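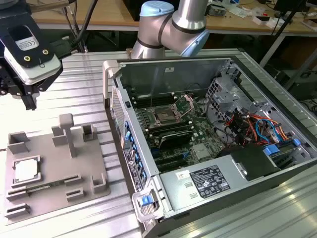

06/01/2020

My father kept every letter he received between school and his marriage. When he moved to the smaller apartment in March, the letters came to me in two shoe boxes, and since then I am learning to read his family's handwriting. I write this post for my cousins, who ask me all the time how far I am, and maybe also for other people who have such boxes at home.

Most of the letters are from his aunt in Nerholm. She wrote with a hard pencil on thin paper, on both sides, and when the page was full she turned it and continued in the margin. The first letter took me three evenings. Now I need about 40 minutes for one page, if she was not in a hurry. When she was in a hurry, her "n" and her "u" are the same, and I must guess from the sense.

I tried first to type everything directly on the computer. This was a mistake for me. I looked at the screen, then at the paper, and lost the line every time. Rajeshwari Panicker, my neighbor, was for many years a teacher of small children and can read any handwriting. She told me to copy the letter by hand first, with every strange shape exactly as it stands, and to think about the words later. I did not believe that it would help, but it did. The hand understands how the other hand moved.

What is in the letters? Mostly the weather and the price of things. A coat cost 80, and she was angry about it through two whole letters. There is a long story about a dog that belonged to the Kälin family and ate a cake before a christening. My father remembers the dog but he says the cake was a ham. I left the cake in my copy and put his ham in a note under it.

Some words I still can't find in any dictionary. She writes "the Plornetti" many times, once with a small drawing of a hat next to it. Is it a shop, a person, a kind of hat? If one of the cousins on the Grendora side knows, please write to me.

For the storage I bought flat boxes and plain folders without acid. I took out all the paper clips, which had left brown marks, and wrote the year in soft pencil on each folder. The envelopes stay with their letters, also the ugly ones, because sometimes the stamp is the only place with a date.

The second shoe box is still closed. I will begin with it when the beans are planted.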